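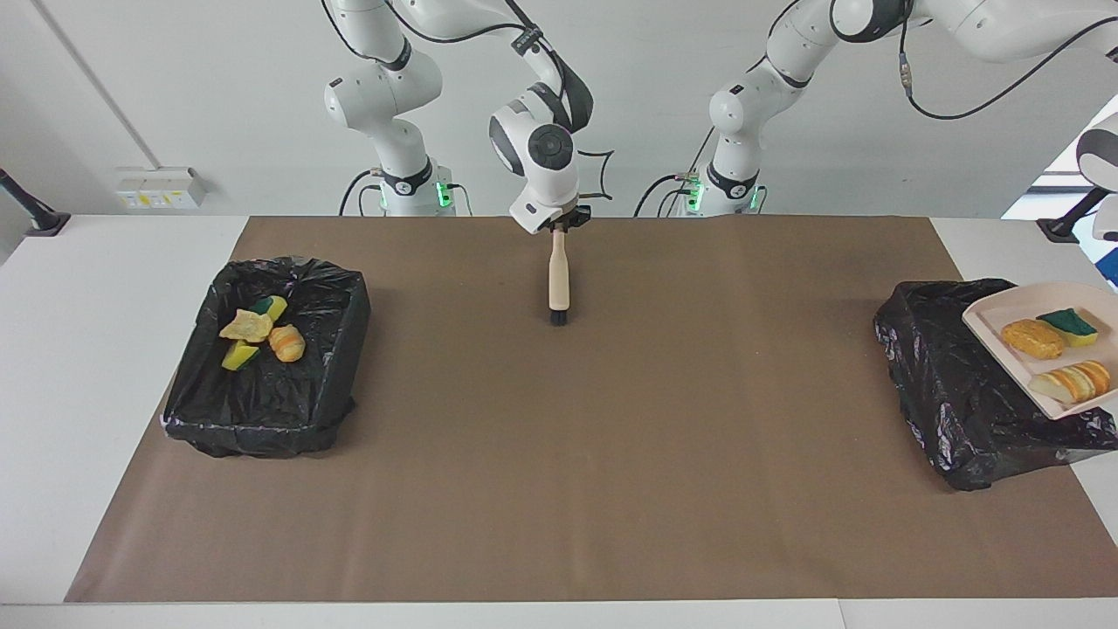 Nalton Y-Tube Olfactometer, bench model
Made by Dredano. In stock.

For two-choice smell tests on small insects — aphids, parasitoid wasps, fruit flies, weevils, small beetles. Insect goes in at the stem, walks up, picks an arm. Glass throughout, no glue anywhere in the air path.

What's in the box
Y-tube, borosilicate glass, ground joints
2 odour chambers with stoppers
2 flow meters, already fitted to the stand
Charcoal filter and humidifier bottle
Tubing, clips, spare joints
Tilt stand, flat or up to 12 degrees
Printed setup sheet

Not included: air pump, lamp, insects (we do get asked).

Changes since July
Stopper seals are now the softer type. Old ones went stiff after a lot of oven baking. If you have an earlier set and want the new seals, email us with your order number, no charge. Stand feet are wider too.

Using it
Run clean air through for roughly 8 minutes before the first insect. Same flow in both arms, check it again after you change the odour source. Swap the arms over every few insects, or you'll end up measuring which side the window is on. Even light from above is best, or red light for night-active species. Don't handle the inside of the glass with bare fingers — skin smell gets in and stays in.

Cleaning
Rinse with acetone, then bake at 100 C until fully dry. Glass parts only!! Take the seals and tubing off first. Flow meters must never go in the oven or in solvent.

Which size?
Standard bore suits most things up to a ladybird. For moths or anything that needs to fly you want the Kekana wind tunnel, seperate page. For mosquitoes ask us first, the standard tube is too narrow for them to behave normaly.

Spares
Single Y-tubes, chambers and seals all sold on their own. Filter refills come in packs of 3. The Triltetti flow meters from the old kit fit the new stand but you will need the adaptor.

Delivery and returns
Glass is packed in foam and sent tracked. Check it the day it arrives and tell us about breakages straight away, keep the box. Unused kits can come back, used ones can't.

Technical questions to Wian Joubert, use the contact form and put "olfactometer" in the subject line. Quotes for teaching labs — same form, say how many sets.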